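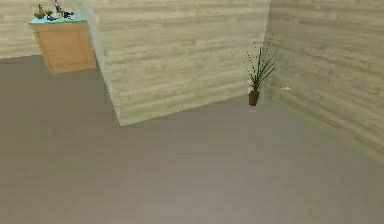 Is the Pamer home simulator pack worth paying for?

Posted by kiteshed, 10 April 2018

I'm trying to get a small delivery robot to find its way around a house, and I can't use my own place for testing all day. Contreras sells the Pamer pack for $200: furnished rooms, a simulated camera, and a route planner trial. The sales page says "ready for real homes." I've heard that before. Has anyone used it for more than a weekend? My budget won't stretch to buying it twice.

Si-eun Do

I've had it for 8 months. The rooms load fast and collisions with walls are handled properly. I'm less sold on the looks. Floors come out very plain in some rooms, and small things on counters go soft at a distance, so I wouldn't train an object detector on it. For route planning it's decent. Chairs are where I'd spend your trial time, as thin legs gave my planner far more trouble than walls did.

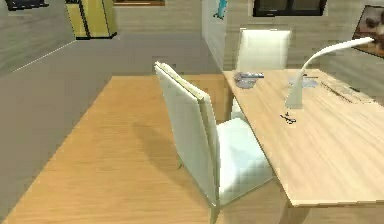 Desk with a white chair on either side, from the Pamer pack.

Ask Contreras for the collision shapes before you pay. If a chair is treated as one solid box, your results won't mean much in a real dining room. They took 2 weeks to answer me.

nallosov_fan

just get Nallosov, its free

Girdale

Nallosov is free until you need more than 2,000 runs, so read the terms. I tried both and kept neither. Good scores in a simulator told me very little about my hallway rug. Do the trial, then test the same route on a real floor before you send anyone money.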